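Robots on the bench at Jircombe, what happened to your job?
Forum: Shop Floor and Warehouse > Automation

tapegun_lou
Posted 12/2/18

Asking people who have been through it. I work at Jircombe, returns side. We open what customers send back, check it, sort it and put it on the right shelf. Phones, tablets, small desk stuff, all mixed. Management told us that in March two of the benches go over to Itum machines, the kind with two arms and hands with fingers. They say no layoffs. They also said that about the conveyor, and the conveyor crew is now half of what it was, because when people left they didn't replace them.

What changed for you day to day? I don't need the sales version. I've seen the sales version, with music.

------

pallet_of_bricks

We got ours last year. Not Itum, a different make, but two arms and the same idea. Day to day I went from doing the work to standing behind the thing that does the work. I clear its faults, refill the totes and take whatever it rejects. It rejects anything shiny or floppy. So my day is now all the shiny and floppy items one after another, when it used to be a mix with easy ones in between.

Pay is the same. I'm more tired at the end of a shift, but my wrists are better.

------

northdock

Same pay for looking after a machine is a pay cut. You took on a second job. Ask for the grade change before it arrives. After it's in, they'll say you have already been doing it, so where's the problem.

------

pallet_of_bricks

I don't disagree, but we had no rep at the time and I wasn't going to stand up alone in a shift meeting.

------

quiet_shift

I'm on the other side of this a bit. I went from packing to training the arms at Vachon. You wear the controls, you move, the machine moves, and they save what it did. Then you put everything back and do it again. Pick up a phone, set it down. Pick up a can, set it down. A good day is a lot of clean runs. A bad day is the hand slipping on the same item all morning while someone from the software side tells you to try it slower.

It pays better than packing. It is duller than packing. You sit more. I talk to people less, and that was the part I didn't expect to mind.

------

northdock

So you are teaching it to do the job you used to have. How does that sit with the people still packing?

------

quiet_shift

Some of them don't eat lunch with me now. I get it. But the posting was on the wall for everybody and 5 of us put in for it. If I'd said no, they would have taken the next name. I have rent to pay same as them.

------

northdock

That's what everybody says right before the second round of cuts.

------

MODERATOR_grey

Keep it to the work please. You can disagree with what someone does for a living without going after the person.

------

tapegun_lou

Thanks for the answers so far. quiet_shift, how fast is it really? Our manager said one bench will do 2,000 items a shift. I can't do that and I've been there 12 years.

------

quiet_shift

I'd want to know which items. If it's the same box every time, maybe. With mixed returns I would not believe that number. A person picks up a lanyard without thinking. For a hand with fingers, a lanyard is a hard item. It hangs, it loops, the badge swings and the strap gets under the next thing. Same with cloth. Flat cards are bad too because there's nothing to get hold of. Phones are fine once it has them.

The other thing is how the table is set up. When I train I don't work on a bare steel bench. They change the cover and what's on it, so it doesn't only learn one table. One day it's desk things and drinks, another day it's kitchen things.
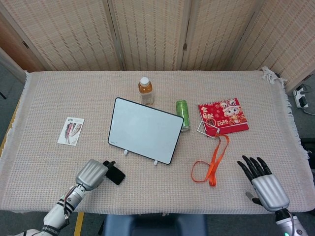 So if your manager saw a demo where every item was a carton in the same spot, ask them to send a box of your real returns and watch it work through that. Ask for a full shift and not the best ten minutes. And ask who stands next to it, because somebody will be, and that person should be in the staffing plan by name of job and by grade.

------

pallet_of_bricks

Seconding the real returns. Ours had a clean demo and then met its first bag of tangled chargers. I spent most of that week doing the chargers myself at the side of the cell, on a folding table, because the bench was taken up by the machine. Nobody had planned any room for a person.

Also check where the cables run. Ours went across where we walk for the first month.

------

closer_than_you

Different experience here. I work with the Closer system, which is only software, no arms. It decides what order we do things in and it times us. I would take an arm over that any day. An arm doesn't know how long I was in the bathroom.

------

northdock

You'll get both. The arm sets the pace and the software writes down that you didn't keep up with it.

------

pallet_of_bricks

Ours doesn't set the pace, to be fair. It's slower than I am. What it does is not stop. It goes through breaks, so I come back from lunch to a full reject tote and start out behind. We got that fixed by having the lead swap the tote at break. Took two months of asking.

------

tapegun_lou

That's useful. I'm writing down the grade question, the real returns, the room for a person and the break tote. We have a meeting before it goes in and they said they'd take questions. I'll post what they say.

------

quiet_shift

Ask if any of the training jobs will be at your site too. Ours were only open a week.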